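The Hallar Glovebox Trainer

I get asked about this one more than anything else I make, so I finally sat down and wrote it a proper page.

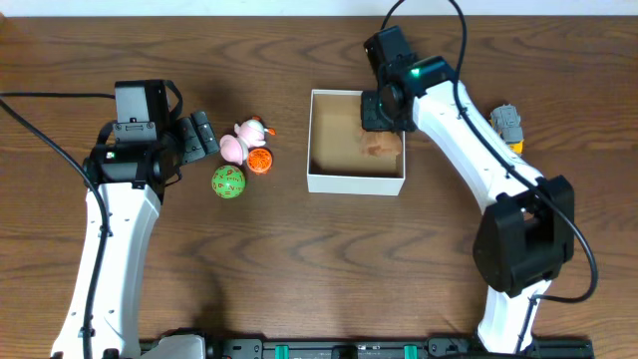

I started building these because I'd spent a whole winter teaching suit-glove skills to high schoolers with a cardboard box and two pairs of ski gloves, and it was terrible. The gloves were too soft, the box slid all over the place, and the kids came away thinking a spacewalk was a bit like shoveling snow. What makes work in a pressurized glove so hard is that the glove wants to go back to its own shape. Every time you close your hand you're squeezing against it, and after a few minutes your forearms are on fire!

So the Hallar is a sealed clear-front chamber with two gloves mounted in the front wall, and a small pump that pulls the air inside down below room pressure. The gloves stiffen up and push into the box, and then you try to do something useful with them. You won't need much vacuum. I run mine gently for a first session and let people work up to the harder setting, which I still find pretty tough myself.

What comes in the crate:

The chamber, fully assembled
One pair of Corkau gloves, medium or large (tell me which)
The pump, hose and relief valve
A task board with 6 stations — two bolts, a tether hook, a connector, a latch and a dial
Spare seals and a tub of grease
My instructor notes, which are long and a little rambling, sorry

The relief valve is set before it ships. Please leave it alone. If you think it's drifted, write to me and I'll send you a replacement.

About the gloves. The first batch used a thinner liner and I got complaints about seams rubbing at the base of the thumb, so as of March they all have the flat-seam liner. If you have an older pair, the new liners fit right in and I'll sell you just those. Ladan Ebrahimi ran her summer space camp on the old ones and told me very plainly what she thought of them (she was right, and the thumb panel is her idea).

The task board comes out with four thumbscrews, so you can make your own. Sepehr Ghorbani made one with a zippered pouch and a row of toggle switches, and it's meaner than anything I've come up with. I may steal it.

Price is $1411 for the chamber with one pair of gloves, or $2187 for the classroom version, which adds a second pair, a rolling stand and the Misside pressure readout so the whole group can follow along on the big dial. Shipping is extra because the thing is heavy and awkward, and I'd rather quote you the real number than pad the price.

I build them in runs of 20. The current run is mostly spoken for, but I keep a waiting list and I do go in order. Schools can send a purchase order — just put "Ranjbar Workshop" on it, that's the business name.

One more thing, the pump is louder than people expect. Put it on the floor on a folded towel and it calms right down. Extra hose is available if you want to park it farther away, just ask when you order.

Page updated 4 April 2021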